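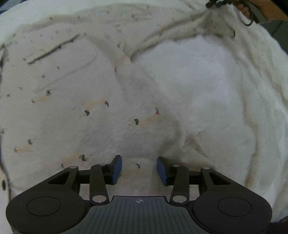

Norbert Fodor asked whether the stained towels should come out of the set before anyone else used it. They stay in. White terry picks up marks quickly, and a linen list that only covers spotless towels is no use in a real laundry room.

Skastham Towels

README

Notes on 200 towels sorted for washing, folding or rags.

Files
towels.csv: one row per towel
marks.csv: 363 rows, one per mark
notes.txt: sorting rules, last edited in October

Columns in marks.csv
towel_id
color: gray, black, tan, orange, other
shape: speck, streak, smear, blotch, outline
side: left, right, middle, unknown

Sides are given as the towel lay when it was checked. Bunched towels were not flattened first, so marks inside a fold may be missing. The cause of a mark is not recorded.

Known problems
Tan and orange overlap. Csenge Kozma and Dae-han Ha split them differently in 3 batches, and those rows have not been merged.

Send corrections to Rozália Orbán with the towel_id.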